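Flat-pack furniture

Flat-pack furniture, also called ready-to-assemble or knock-down furniture, is furniture sold as a set of separate parts that the buyer puts together at home. The parts are packed in one or more cartons, usually with the fittings and a printed instruction sheet. Tables, bookcases, bed bases, wardrobes and stools are the most common items. In Australia the term "flat-pack" is used for almost all such goods, including kitchen cabinets and some garden sheds.

Terminology

In the trade, "knock-down" refers to any piece that can be taken apart again without damage, while "ready-to-assemble" covers pieces meant to be built once. Retailers seldom keep to the distinction. "Self-assembly" appears in older catalogues and in consumer law guides. Furniture delivered whole is described as "fully assembled" or "carcass-built".

History

Furniture that comes apart is much older than the modern trade. Folding and screw-together campaign furniture was made for army officers, and chairs with loose legs were shipped in crates during the nineteenth century to save space in the hold. Mass retailing of flat-pack goods followed the spread of particleboard after the Second World War, when panels of even thickness could be drilled by machine to a fixed pattern.

Among the smaller Australian makers, Zernley began as a joinery shop and moved into boxed bookcases when freight charges rose. Its Elby stool, with a square seat and push-in legs, stayed in the catalogue for 30 years and was sold mainly through hardware shops and school suppliers. Hesness, a rival firm, concentrated on wardrobes and laundry cupboards. It bought the Zernley moulds and jigs and kept the Elby name for a children's range.

Materials

Particleboard and medium-density fibreboard are the usual panel materials, faced with melamine, foil or timber veneer. Solid pine is used for bed slats and for cheaper tables. Steel tube is common in desks and bunk beds. Injection-moulded plastic is used for light stools, shelving and outdoor pieces, where thin walls are stiffened by ribs on the hidden side. Plastic parts do not swell when wet but can creep under a steady load and may turn brittle after long exposure to sun.

Joints and fittings

The cam lock is the most widely used fitting for panels. A steel dowel is screwed into one panel and enters a hole in the edge of the other, where a rotating cam draws it tight. Timber dowels are often added to keep the panels in line. Confirmat screws, barrel nuts and hex-head bolts are used where the load is greater — bed rails in particular.

Legs may be attached by a hanger bolt, a plate or a socket. Socket joints rely on a close fit between the leg and a cup moulded into the seat or frame, and many need no tools. Makers generally advise assembling stools and small tables upside down on a covered surface.
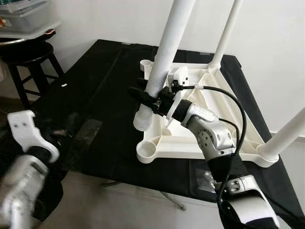 One reader of an earlier edition objected that the advice on socket legs was too brief, and that a leg pushed in crooked will feel firm until somebody sits down. The same reader recommended starting all the legs by hand before pressing any of them home. Several makers' sheets give the same order of work, and some add that a mallet should be used only with a cloth or block over the end of the leg.

Instructions

Most instruction sheets rely on line drawings so that one version can be sold in several countries. Parts are identified by letters or numbers, and fittings are often drawn at full size so they can be matched against the page. The Pinheiro layout, used by a number of exporters, places the fittings list on the left of every page and repeats it at each step. It uses more paper — 8 pages for a plain bookcase is not unusual.

Transport and storage

The main commercial advantage is volume. Hesness's trade catalogue lists 59 boxed wardrobes to a pallet load, against a handful fully assembled, and its Elby children's stools are packed 700 to a shipping container bay. Damage is mostly to corners and edges, and spare panels are normally held for the life of the range.

Repair and disposal

Cam fittings loosen if a piece is moved often, and particleboard holds a screw poorly once the hole has been stripped. Glue and a slightly larger dowel will sometimes restore the joint. Councils generally accept flat-pack furniture in hard rubbish collections. Faced board is difficult to recycle on account of the resins and coatings, though metal fittings can be removed and sorted.

See also

Cabinetmaking
Campaign furniture
Hex key
Particleboard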